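Joltadeck Site Bookings: Set-up Guide for Builders

Section 3: Setting up a new site

Last revised June 9, 2024

Use this section when you are adding a building site to Joltadeck for the first time. You need an administrator login and a current traffic plan for the site. If you are copying a site you have already set up, go to Section 10 instead.

Before you start

Have these ready:
- the site address, and the street address of each gate if they differ
- the site plan as a PDF, with north marked
- working hours from the development approval
- the names and mobile numbers of the gate controller and the hoist operator
- the list of subcontractors who will be booking deliveries

Note: The site plan must be a single page. If yours comes as a set, export the ground floor sheet by itself. Joltadeck reads the first page and ignores the rest.

3.1 Create the site

1. Sign in and open the Sites tab.
2. Select Add site.
3. Type the site name as it appears on the hoarding. Drivers see this name on their booking, so leave out internal job numbers.
4. Enter the address and drag the pin to the main gate. The pin is what the driver's map uses, and the centre of the block is often no help to someone in a semi-trailer.
5. Choose the time zone. Sites near a state border should use the time the crew keeps.
6. Select Save as draft.

A draft site can be seen by administrators only. No bookings can be made on it and no messages go out.
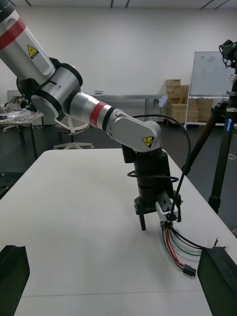
Figure 3-1. Robot arm with warning labels, reaching over a white table.

3.2 Add gates and unloading zones

Each gate can serve more than one zone, and a zone can be reached from more than one gate. Set up the gates first.

1. Open the draft site and select Layout.
2. Upload the site plan. Check that it is the right way up before you go on. Rotating it later moves every gate and zone you have drawn.
3. Select Add gate, then click the plan where the gate is.
4. Enter the clear width and, if there is one, the height limit. Include overhead wires and scaffold gantries in the height.
5. Repeat for the other gates.
6. Select Add zone and draw the outline of the unloading area. Double-click to close the shape.
7. Link the zone to its gates by ticking them in the list.

Caution: Do not draw a zone over a public footpath or a bus stop, even if you hold a permit to use it at certain times. Add it as a permit zone (see 3.5) so that it is closed outside the permit hours.

If a gate will be shut partway through the job, leave its end date blank for now. You can fill it in when the program is firm, and Joltadeck will list any bookings that need to move.

3.3 Set the working hours

1. Select Hours.
2. Enter the start and finish times for each day the site is open.
3. Enter delivery hours separately. These are often shorter than working hours, and the approval may set them out in a different condition.
4. Add the public holidays for your state or territory. The holiday list loads by itself, but local show days and regional holidays have to be added by hand.
5. Enter the rostered days off. If your company already keeps an RDO calendar in Joltadeck, select Use company calendar.

Note: Hours cannot be made longer by a gate controller from the phone app. They can only be shortened. An administrator has to sign in on a computer to extend them.

Most sites also need a Christmas shutdown. Enter it by November so that subcontractors see it when they plan their last loads of the year.

3.4 Add hoists, cranes and forklifts

Shared equipment is booked along with the zone. If a load needs the hoist and the hoist is taken, the booking is not accepted, and the person making it is shown the next free time.

1. Select Equipment, then Add.
2. Choose the type from the list. For anything not listed, choose Other and type a short name.
3. Enter the rated capacity from the plate on the machine. Do not take it from the hire docket.
4. Set the shortest booking. The default is 10 minutes, which suits a forklift. Most hoists need longer.
5. Choose who can approve bookings. If you leave this blank, bookings are approved as they come in.
6. Tick the zones the equipment can reach.
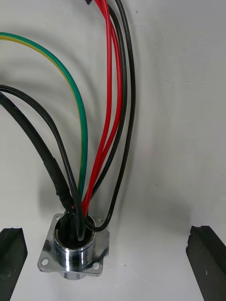
Equipment that is off site for servicing should be marked Unavailable. Deleting it removes its booking history as well, and that history may be needed if there is a dispute over standing time.

Caution: Joltadeck does not check lifting plans. A confirmed crane booking means that the time is free. It does not mean the lift has been approved.

3.5 Permit zones

1. Draw the zone as described in 3.2 and tick Permit required.
2. Enter the permit number and the expiry date.
3. Attach a copy of the permit.
4. Enter the hours shown on the permit.

Joltadeck sends a reminder to administrators 14 days before a permit runs out. On the expiry date the zone closes and no new bookings can be made in it. Bookings already made for later dates are held, with a yellow flag beside them, until the permit is renewed or you move them.

3.6 Invite subcontractors

1. Select People, then Invite.
2. Type the company name. If the company is already in Joltadeck, its name will come up as you type. Pick it from the list so you don't end up with a duplicate.
3. Enter the email address of the person who will be making the bookings.
4. Set how far ahead they can book. The usual setting is 2 weeks.
5. Select Send.

Invitations sent from a draft site are held and go out when the site is made live.

If you use Kowalczyk for inductions, turn on Match inductions under Connections. Drivers with a current induction will show a tick at the gate. Names have to be spelled the same way in both systems. Flillico imports work the same way but are refreshed overnight, so a driver inducted this morning will not show until tomorrow.

3.7 Make the site live

1. Select Check site. Any missing items are listed in red and must be fixed. Items in grey are optional.
2. Make a test booking using the smallest vehicle type, and have the gate controller confirm it from their phone.
3. Cancel the test booking.
4. Select Make live.

If the gate controller does not get the test message, check the mobile number first, then check that messages from unknown senders are not blocked on the phone.

For help with a new site, contact Eirini Andreadis at Pokus through the Support tab. Include the site name and a copy of your traffic plan.

Next: Section 4, Booking rules and late arrivals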